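Cajón metálico abierto Tratmont 103

Gris, sin tapa y apto para colocar en fila. Referencia 103, distribuida por Curdale.

Lo que dice el fabricante

Tratmont lo anuncia como «el último cajón que comprará su taller». Ya lo decía del modelo anterior, que seguimos recibiendo en devoluciones. El catálogo habla de 3,000 ciclos de carga sin deformación; hemos pedido el ensayo y nos han mandado el catálogo otra vez.

Lo que podemos confirmar

Se sirve en lotes de 4 unidades. Los bordes vienen plegados y no cortan. El fondo se raya desde la primera semana con piezas duras, por mucho que la ficha diga «acabado permanente». El rayado no afecta al uso, pero quien lo quiera impecable que compre otra cosa.

El precio

El lote cuesta 2,478 pesos, sin envío. Qaisi vende uno parecido por cerca de la mitad, con chapa más fina. Para tornillería ligera no vemos motivo para pagar la diferencia.

Colocación en línea

Dos cajones grises puestos uno tras otro, con bloques rojos y verdes en el más cercano y el fondo ya gastado.
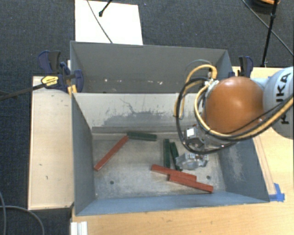

Accesorios

El separador Warnulcombe se vende aparte y entra justo. Mida antes de pedirlo: no admitimos cambios por holgura. Las etiquetas adhesivas incluidas se despegan con el aceite, así que use rotulador.

Entrega en almacén hasta las 14:00.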